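Marnley Science Pages for Young Readers
Machines and How They Work
Updated 16 November 2021
Reading level: ages 9 to 12

How Do You Show a Robot What to Do?

A robot arm is a row of stiff parts connected by joints. Each joint has a motor inside it. When the motor turns, the part after it moves. Your own arm works in a similar way: you have a shoulder, an elbow and a wrist, and each one bends or turns by its own amount.

A robot arm does not know what a cup is, or a door, or a telephone. It knows numbers. For each joint, there is a number that says how far the joint has turned. If you write down the number for every joint, you have written down the exact pose of the whole arm.

Moving the arm is a matter of changing those numbers in the right order and at the right speed. The hard part is finding out what the right numbers are. One way is to write them in a computer program. Another way is to show the robot. This page is about showing.

Why not just write a program?

For some jobs, a program works very well. Suppose a robot has to pick up a box from one spot and put it down on another spot, and the spots never change. A person can measure both spots, type them in, and the robot will repeat the move all day.

Other jobs are harder to write down. Think about turning the dial of an old telephone. These telephones have a round dial with finger holes. To dial a number, you put a finger in a hole, push the dial around in a curve until it reaches a small metal stop, and then take your finger out. A spring turns the dial back.

Try writing that as a list of instructions. How deep does the finger go? How hard does it push sideways? When exactly does it let go? You can do all of this without thinking about it, but you would find it difficult to put into words. A person who can do a job is often not able to explain every part of it.

Way 1: Guiding by hand

In the first method, a person takes hold of the robot arm and moves it. The motors are set so that they hold up the weight of the arm but do not fight against the person. The arm then feels light, and it stays where you leave it.

While the person moves the arm, a computer reads the angle of every joint again and again. Some systems take 500 readings in one second. When the move is finished, the computer has a long table of numbers. Playing the table back makes the arm repeat the move.

Guiding by hand is easy to learn. It has one weak point. The person is standing next to the arm with both hands on it, and may block the view of a camera. If the robot is supposed to learn from camera pictures as well as from joint angles, this is a problem. The pictures would show a helper who will not be there later.

Way 2: Remote control

In the second method, the person does not touch the robot arm. The person moves a controller, and the robot follows. This is called teleoperation. "Tele" comes from a Greek word that means "far off." The same word part is in "telephone" and "television." The distance does not have to be large, though. The person may be sitting in the same room.

There are several kinds of controller:

A joystick. Pushing it moves the gripper forward, back, left or right. Extra buttons open and close the gripper.

A hand-held tracker. The computer measures where the tracker is in the air, and the gripper copies its movement.

A leader arm. This is a second arm, often a small one, with joints in the same order as the robot's. The person bends the leader arm, and the robot, called the follower, bends the same way.

With all of these, the computer records what the person asked for and what the robot did. The two are not always the same. If the gripper presses against something solid, the follower stops even though the leader keeps going.

What is a demonstration?

One complete showing of a task, from start to finish, is called a demonstration. For the telephone task, it could begin with the gripper above the dial and end when the dial has turned back.

One demonstration is enough if the robot only has to repeat one exact move. But what if the telephone is two inches to the left next time? A robot that plays back a fixed table of numbers will miss the dial and push on air.

To prepare for this, people record many demonstrations and change something small in each one. The telephone is shifted or turned a little. A computer program then looks for a pattern that connects what the sensors measured with how the person moved the arm. This is known as imitation learning.

A worked example

Suppose a team plans 600 demonstrations of one task. At the end, they check the recordings. In three of them, the gripper slipped off the dial before it reached the stop. Those three are taken out, and 597 are left.

Suppose the team then puts 76 of those aside and does not let the program learn from them. They are kept for checking. The program has to predict the person's moves in recordings it has never met. If it only does well on the ones it has already studied, it has memorized them and has not found a useful pattern.

Grippers and tools

Most robot arms have a gripper in place of a hand. Many grippers have two fingers that open and close. Two fingers are good for holding a block, but they may be too wide for a small hole. A gripper can hold or carry a thinner piece, such as a stick, and reach with that.

Objects can also slide when they are pushed. You probably hold a telephone still with one hand while you dial with the other. An arm working alone does not have a second hand, so an object may be clamped down, or a person may hold it.

Staying safe

A robot arm is strong, and it cannot tell a table from a finger unless it has been built to notice the difference. People who work near one keep the speed low and have a stop button within reach. Children should only work with a robot arm when a trained adult is present.

Words to know

Joint: a place where two parts of the arm meet and can turn.
Base: the bottom of the arm, where it is bolted down.
Gripper: the part at the end of the arm that takes hold of things.
Teleoperation: moving a robot by remote control.
Demonstration: one complete showing of a task.
Imitation learning: finding a pattern in many demonstrations.

Try it at home

You need a partner, a blindfold, a table and a plastic cup.

1. Put the cup on the table. Your partner sits in front of it and puts on the blindfold.
2. First, use only words. Tell your partner how to pick up the cup. Give one small instruction at a time.
3. Move the cup to a new spot. Now hold your partner's wrist gently and guide the hand to the cup.
4. Leave the cup where it is. Ask your partner to repeat the second move without help.
5. Move the cup a hand's width to one side and ask for the same move again.

Write down what happened in steps 4 and 5. Which part of this page does each step match?

More in this series: How Motors Turn - What Sensors Measure - Gears and Levers

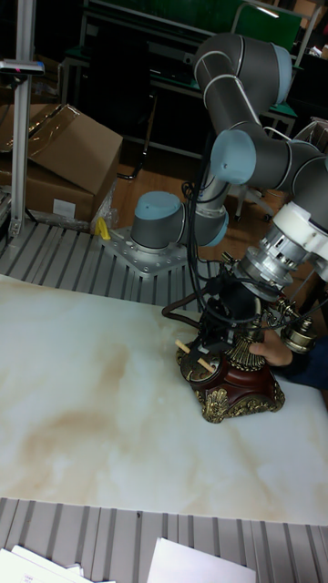
A robot arm with its gripper at the dial of an old-style telephone. A person's hand holds the telephone.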